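Why kerbside glass should be kept apart

Danum council wants to put glass back in the mixed recycling bin from March. I think this is a mistake, and I say so as someone who spent 6 years on the sorting line at the Clesis yard.
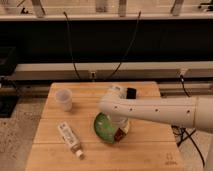
Mixed collection is cheaper at the kerb. One lorry goes out where there used to be 2, and households have less to remember. The cost turns up later. Glass breaks in the lorry, the bits work into the paper, and the paper mill either pays less for the bale or sends it back. The glass suffers too. Small dirty pieces mostly end up under roads – useful enough, but they won't be bottles again.

Karlijn Jansen, the councillor behind the plan, points to the 87 streets where people already put glass in the wrong box. Fair enough. I would start with those streets, with a clearer leaflet and a bigger box. A lid that stays on in the wind would help as well.

The consultation closes in 30 days and the form is at the library.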